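Jul 21, 2025. Arm 2, wrist servo again

Marlene reported a twitch at the wrist whenever the arm reaches past the middle of the panel. Swapped the servo in my head three times before touching a screwdriver, which is cheaper.

Checked in this order:

Supply steady under load. Bus scan finds every servo. Wrist reads 3,063 at the park position, same as the label Ottmar stuck on the base in December, so the horn hasn't slipped a tooth. Pity, I had a speech ready.

Jogged the joint by hand with torque off. Smooth. Torque on, slow sweep: twitch at the same spot each time. Wiggled the black cable and could produce it on demand. So it's the connector at the wrist end, and the part I ordered from Schmieder goes in the drawer with its cousins.

Reseated the plug, gave the loop more slack on the left and ran 40 sweeps. No twitch. Henrike wants 600 before she'll sign the sheet. Henrike can have 600 after lunch.

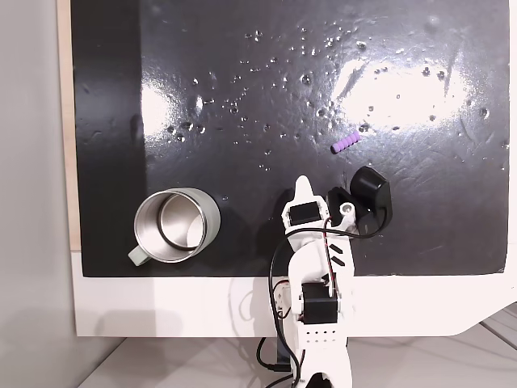

Jaw closes square and opens all the way, so I left the gripper screws alone. Whoever did them up last meant it.

Still to do:
Colour-code the spare leads. Ettore says he did this already — in grey.
Put a proper strain relief on the wrist plug. Slack is a habit, it wanders off.
Copy the new speed limit into the Onley config, then tell Mareike, who will otherwise put the old one back.
Wipe the panel down before the next run.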